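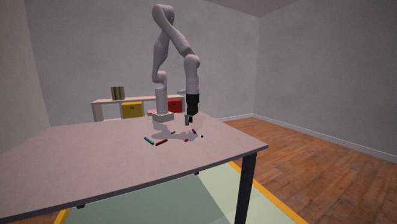
Fandgate FAQ

I get a lot of email since the record came out, and I'm slow at answering it, so I've put the questions that come up most in one spot. If yours isn't in the list, write to me anyway! It may take me a while.

Is Fandgate a band or just you?

Just me, mostly. I write and record everything at home, and then my friend Amr Kabbaj plays bass on anything that needs a real bass. He's on five of the nine songs on Imbridge. Live it's the two of us plus whoever is free to drum that month.

How do you say the name?

FAND-gate, like "hand" with an F. I've heard it introduced on stage as Fangate and once as Frank Gate, and I answered to both.

What kind of music is it?

My mom says "the slow kind." I usually say synth pop with a lot of tape hiss on it. If you like songs that take two minutes before the drums come in, you'll probably be fine with us. If you want something to run to, try "Nollell," the one fast song I've ever finished.

What does "Nollell" mean?

Nothing, sorry. It was a typo on a session file (I was trying to type something else at one in the morning) and I got so used to seeing it that no other title sounded right. People have sent me some lovely theories about it being a place, and I like those better than the truth.

Where can I get the album on vinyl?

From the shop page, or from me at a show. I pressed 347 copies, an odd number because the plant sent what survived the test pressing mess and knocked the price down for the rest. They're black vinyl in a plain inner sleeve with a lyric sheet. There's no colored version, so please don't pay extra for one on a resale site.

Will you repress it when it's gone?

Maybe. The smallest run the new plant will take on is 1000, and I don't have the closet space or the money for that right now. If enough people join the mailing list and ask, I'll look at doing preorders.

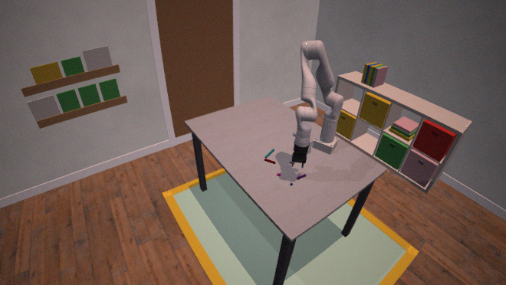 Do you ship outside the US?

Yes, but the postage hurts. For a single LP it often comes to more than the record itself, and I don't make a cent on it. If you and a friend both want one, order together and it gets a lot more reasonable. Cassettes are much cheaper to mail and I still have plenty.

My record showed up with a bent corner. What now?

Ugh, I'm sorry. Send me a picture of the corner and of the mailer, and tell me if the disc plays okay. If it's only the jacket I'll send you a new jacket, as I have a small pile of spares. If the disc is warped or skips, I'll replace the whole thing and you can keep the bad one.

What synth is that on the first track?

Everybody asks this one! It's a cheap home keyboard I got from a neighbor's yard sale, run through a guitar pedal and then onto cassette and back. The wobble is the cassette deck, which has a tired belt. I've been told to fix the belt and I'm not going to.

Who is Fahmy?

"Fahmy" is the closing song and also the name of my cat, who died while I was mixing the record. It wasn't about him when I started writing it. The clicking near the end is his collar tag; it got onto the piano mic and I left it in.

Can I use your music in my video or podcast?

If it's a small thing and you're not making money from it, go ahead, just put the song title and Fandgate somewhere people can read it. If there's a company behind it or you're selling something, email me first and we'll work out a price. I've said yes more often than no. Please don't upload whole songs with a still picture, though, those get confused with my own channel and it's a pain to sort out.

Are you touring?

Little trips, yes. Amr has a day job and two kids, so we do long weekends and stick to places we can drive to. We're hoping to get out again in spring. The best December show we played was in the back of a record store to 20 people, and I'd happily do only those from now on, so if you run a store with a spare outlet, get in touch.

Do you have chords or sheet music?

Chords for four of the songs are on the extras page. The rest are in weird tunings or I've forgotten them. I'm relearning "Imbridge" itself at the moment by listening to my own record, very humbling.

When's the next album?

I have six songs I like and a bunch I don't. No date yet. The mailing list hears first.

Last updated 3 January 2026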